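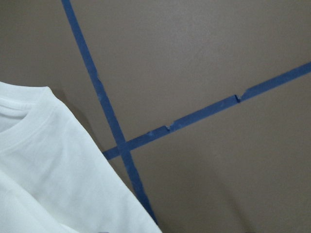 Wallero adds voicemail sorting to its phone app

So Wallero pushed out a new version of its office phone app on 11th April, and I've had it on my desk line ever since. The big change is voicemail! Messages now get sorted by caller group, so my clients sit in one list and the suppliers (sorry, Drerik) in another. I had 451 old messages in there, and it took me one lunch break to clear them out.

Golnar Heydari from Wallero's support team told me the sorting is off by default – you turn it on under Messages, then Groups, and you can have up to 20 groups per line. Shared lines have to wait for the next update, which is a pain for our front desk.

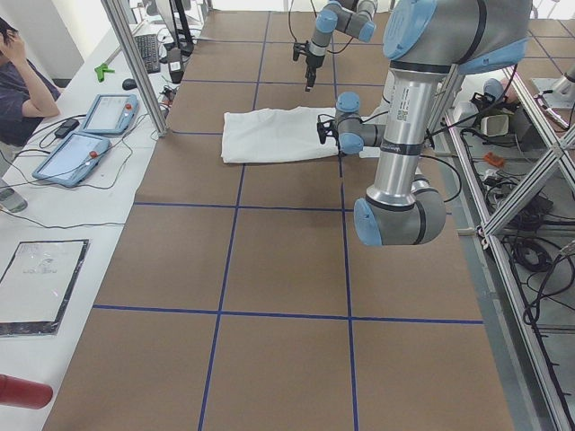
White cloth on the taped table, held at one end by the gripper.

Older desk sets keep the plain list for now. If yours dropped its greeting after the March update, record it again before you switch groups on. Mine took two tries.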